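Mekier Game Days – Frequently Asked Questions

What is Mekier Game Days?
It is a small festival for people who make games, on a computer or on paper. We started in 2016 with one room, and now we use the whole Mac Giolla building for 4 days in April.

Who can send a game?
Everyone. You can be a student, a studio or one person working at night. The game does not have to be finished, but a visitor must be able to play it for 7 minutes without help.

How many games do you choose?
We choose 50 games. Last time we received 843 entries, so please do not be sad if the answer is no.

Does it cost money to enter?
No. If your game is chosen, the table and the electricity are also free. You pay for your own travel.

Which languages are accepted?
The game can be in any language. The entry form must be in English – short sentences are fine.

Who reads the entries?
Natnael Belay reads the digital games and Bríd Mac Mathúna reads the tabletop games. Each entry is also played by a second person.

Can I show a game that was already at another festival?
Yes, if it changed since then. Drakent was shown at two other events before it came to us, and it had a new ending.
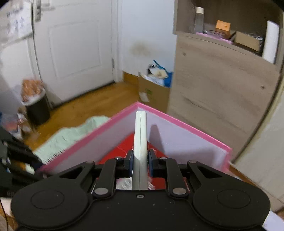 Can I send a tabletop prototype by mail?
Yes, but write to Bríd first and she will give you the address. Put the rules on top and your name on every part. The box can be very simple, and a lavender one with pink edges and red paper on the bottom is as welcome as plain cardboard. We send prototypes back after the festival.

When will I get an answer?
All answers for this round go out in November 2022, by email. Please look in your spam folder also.

Can I change my game after it is chosen?
Yes, small changes are fine. The team of Pustoleo changed the name of their game after the program was printed, and this was difficult for us – please do not do it.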